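Accueil Tutoriels Simulation Cellules Contact

Régler la dépose dans la cellule cuisine simulée

29 décembre 2023 – par Trinidad Lozano

La cellule Gredeck se recale après chaque changement de pince dans le modèle. Comptez une petite heure.

Chargez la scène du plan de travail, puis remettez le bras en position de repos. Dans Vever, fixez le pas de simulation à 500 Hz et l'ouverture des doigts à 100 mm. Vérifiez que le repère outil est au centre de la paume – l'ancien modèle le plaçait au poignet.

Lancez ensuite la prise du poivron à vitesse réduite. Si les doigts traversent la peau, augmentez la raideur de contact par paliers de 400 N/m. Yae Kobori s'arrête en général au deuxième palier.

Pour la dépose, amenez le poivron au-dessus du bord de la marmite et mettez en pause avant l'ouverture.

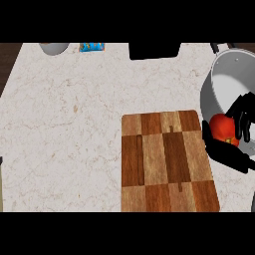

Relevez alors la distance entre les doigts et la paroi. Au-dessous de 15 mm, décalez le point de passage vers l'intérieur et rejouez la trajectoire. Enregistrez le réglage sous un nouveau nom, sans écraser celui de juillet.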